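Nijs Community Kitchen: Sauce and Condiment Makers Wanted

Do you make a hot sauce your neighbors keep asking for? A salad dressing you've been fiddling with for years? A mustard, a chutney, a syrup, something we don't have a word for yet? We would love to hear from you!

Nijs is opening its winter round for home cooks who want to learn how to make their recipe in larger amounts, safely and the same way every time. We have room for 8 makers. You don't need a business, a logo, or any plan to sell. You do need a recipe you care about and the patience to cook it over and over until it behaves.

What the round looks like

The program runs for 4 weeks in December, evenings from 6:00 to 9:00 p.m., at our kitchen on the ground floor of the old Drokach building (use the side door on the alley, the front one sticks). The first week is all about acidity and reading a pH meter. Week two is scaling up, where a cup of this and a handful of that get turned into grams. Keisha Holloway teaches both, and she has rescued more split dressings than anyone I know. After that come bottling and labels with Evaristo Cárdenas, and then the tasting night, our favorite part, when everyone's friends and family come in hungry.

Each maker gets bench space, a shelf in the walk-in, and up to 300 bottles and caps for the final batch. Most people fill far fewer, and that's fine. You bring your own ingredients. If the cost of those is a problem, say so in your application and we'll work something out. 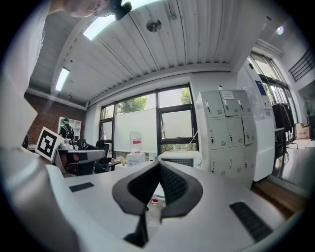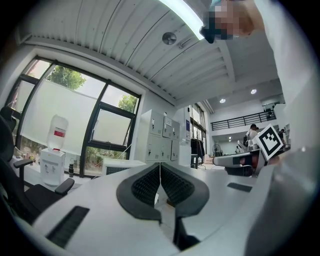 The small bottle with the red cap is in the first picture.

Who should apply

Anyone 18 or older who can make it to at least three of the four weeks. Past groups have included a school bus driver, two sisters with one very secret barbecue recipe, and a retired welder whose pickled garlic paste I still think about. Cooks who work in a language other than English are very welcome. Ayten Polat can help in Turkish and Kagiso Radebe in Setswana, and we're happy to look for someone if you need another language.

Please note that we can't take recipes with meat, fish or dairy this time. Our permit doesn't cover them. Nut recipes are okay but you'll be given the back bench and your own set of tools.

What we ask of you

Wash up properly. Label everything in the walk-in with your name and the day you made it. Share your batch notes with the group, including the failures (you can leave out the secret ingredient). Closed shoes and tied-back hair at all times.

How to apply

Send a short note to Ottavio Cirillo at the Nijs front desk, by email or on paper. Tell us what you make, who taught you, how much you usually cook at once, and what goes wrong when you try to make more. Half a page is plenty. Please don't send samples yet! We'll invite people in with a jar once we've read everything.

There is no fee. Notes are read as they come in, and we'll reply to everybody, including those we can't fit in this round.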